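Esolach opened its workshop to visitors on 2023-05-17 for a demonstration of robot arms handling artificial flowers. The company counted 183 guests through the door.

Much of the interest was in a single arm working at a white table with pale blue hydrangeas and sprigs of green leaves. 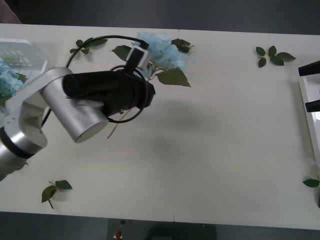 Melur Hidayat, who leads the project, told visitors that flowers are harder to handle than boxes or bottles. Stems bend, leaves catch on each other and no two pieces lie the same way. The team began the work in January and has logged 2000 practice runs, he said.

Nyokabi Rugemalira of Rolletia, a supplier of table decorations, came to see if the arms could help with packing. She said her staff put together 106 arrangements on a normal shift, all by hand, and that she would want to see a full day of work before buying anything.

Guests were also shown close views of petals, including those of a red flower. 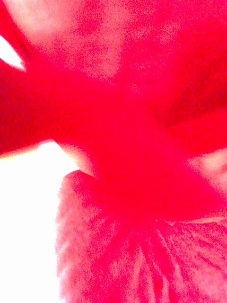 When can people see the arms again?

Esolach plans a second open day at its Nurkness site next January. Entry will be free, but places must be booked.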